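Ticket 3206
Opened by: Birdie Bellamy, Lyons front desk
Assigned to: Verna Whitfield, Irilar help team
Subject: Items keep losing their pair in the shoe and sock list
Status: Resolved

Birdie, 9:10 a.m.
Hi Verna! First off, we love the lost footwear list, the kids' parents use it all the time now. One snag though. When I log a sneaker on its own, the list saves it as a pair. Same with a single sock. So people come in asking for two shoes and I only have the one to hand over. Tried logging out and back in, tried the other computer. No change.

Verna, 9:40 a.m.
Thanks Birdie, good catch! Could you tell me which item type you pick, and whether the Quantity box is filled in before or after you pick it?

Birdie, 9:52 a.m.
Quantity first (I type 1), then type "Shoe, casual". After that I add color and laces. When I hit Save it says 2.

Verna, 10:25 a.m.
Got it to happen on my end, which made my morning! Picking a type resets Quantity to that type's default, and all footwear types default to 2. Slippers and socks do it too. Hats and scarves are fine. Ellirport has the same setup, so I checked theirs: 95 footwear entries, and 33 of them say 2 where the notes say "one only".

For now: pick the type first, then change Quantity to 1, then Save.

Birdie, 11:05 a.m.
Works great! Did a brown sneaker, a black sock and a gray slipper, all saved as 1. Can the old entries be fixed without me opening each one? We have nearly 80.

Verna, 1:30 p.m.
Sure can. Filter by Footwear, tick the singles, choose Edit Selected, set Quantity to 1. Photos and notes stay put. I've changed the footwear default to 1 for Lyons and Ellirport. Lakska asked to keep theirs at 2 as they mostly get pairs.

Birdie, 2:15 p.m.
All done, and two people have already matched a shoe from home with ours. So happy with this. Please close!

Closed by Verna Whitfield. Entry page for single items, as linked from the footwear list:
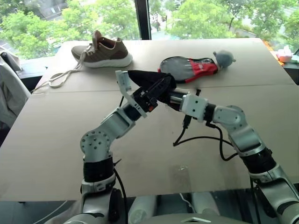 Where do I note that a shoe's laces are untied or missing?
Use the Details line under Color. Anything typed there shows up in search, so a short phrase such as "long white laces" is plenty.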